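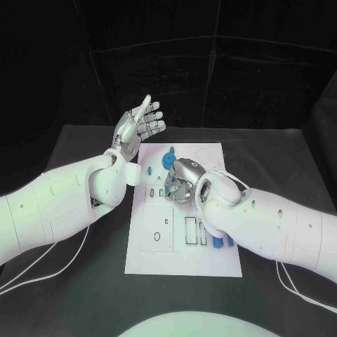

Bolcombe Parts Board

Bolcombe is a small tabletop assembly set: loose blue parts, a white sheet with black outlines to put them on, and a written procedure for setting up and scoring a run. This README covers the parts, the sheet, and the session files. Analysis scripts live in the Weerakoon repository and have their own notes.

Maintained by Asanka Abeysekara and Mahfuz Sikder. Sheet artwork by Percy Huaranga.

Status

Version 2 of the sheet is current. Version 1 had thicker outlines that hid small placement errors, so the two should not be mixed in one results table. Sessions recorded on version 1 stay in the archive folder and will not be relabeled.

What you need

- One sheet, laid flat on a dark, non-glossy table
- The blue parts, including the gear and the peg
- A plain dark backdrop behind the table
- The scoring form (forms/score_v2.csv)

The outlines on the sheet are thin and black. Print the artwork at 100 percent scale. "Fit to page" shrinks the outlines and the parts will no longer match them. Check one outline with a ruler before using a new print.

Setting up a run

1. Wipe the table and put the sheet down square to the front edge. It should lie flat with no lifted corners.

2. Route any cables to the outside of the work area. They must not cross the sheet.

3. Pick a start layout from layouts/ and set the parts to match. The peg starts upright in most layouts. Layouts ending in "b" have it lying on its side.

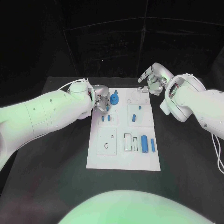
4. Start the recording, then wait for the light on the recorder before anything on the sheet is touched.

5. Stop when all parts are placed or when the time limit is reached. The limit is 256 seconds.

6. Fill in the scoring form before clearing the sheet.

Scoring

Each part gets 0, 1 or 2.

0: not moved, or outside its outline
1: touching its outline but not seated inside it
2: fully inside its outline and standing the way the layout asks

The gear is scored on position only. Rotation does not count, although the form has a column for it left over from version 1. Leave that column blank. A part that leaves the table scores 0 and is not put back during the run.

Contents

There are 141 sessions in this release. Each has its own folder with the video, the layout name, the completed form and a short notes file. Notes were typed by whoever ran the session and have not been edited, so expect abbreviations.

Known problems

- Setup took about 30 minutes in the early sessions and the notes files there are thin.
- Glare on the sheet can wash out the outlines. Affected sessions are listed in glare.txt.
- Two layouts had the same name until April. The second is now called nevton_side.

Changes and questions

Send corrections to Obaidul Sarkar with the session folder name in the subject line. New layouts go to Percy as a drawing, with the outlines traced from the current sheet.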